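The parcel came to the office at four in the afternoon, when Kevser Karakaya had already put on her coat. It had her name on it, and under her name the address of a firm called Erdem, which had left this floor in February.

She signed for it and took it to the long table. It was light. She turned it to one side, then to the other, and something inside moved slowly, like a spoon in a drawer.

"Open it," said Daithí from his desk. "Maybe it is chocolate."

"Chocolate does not move like this."

She went to look for the scissors. Her aunt had died at the age of 29, before Kevser was born, and her grandmother had promised for years to send "the small thing of hers". The grandmother promised many things. Most of them stayed in the cupboard in Bursa.
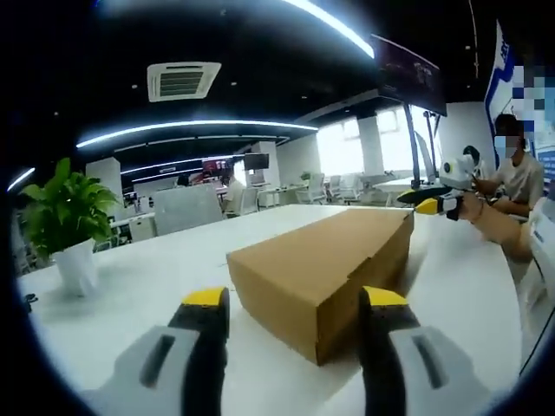
What do you do with a parcel that you have waited for so long?

You leave it closed for five more minutes, and you drink your tea.

Kevser drank it standing, in her coat. Daithí did not ask again. He pretended to read a letter from Pronex, but he was on the same page all this time — she could see it.

Then she cut the tape, carefully, as her grandmother cuts bread. Under the newspaper was a wooden flute with a crack near the mouth, and a note in pencil.

"It never played well," the note said. "She played it anyway, every evening. The neighbours will tell you."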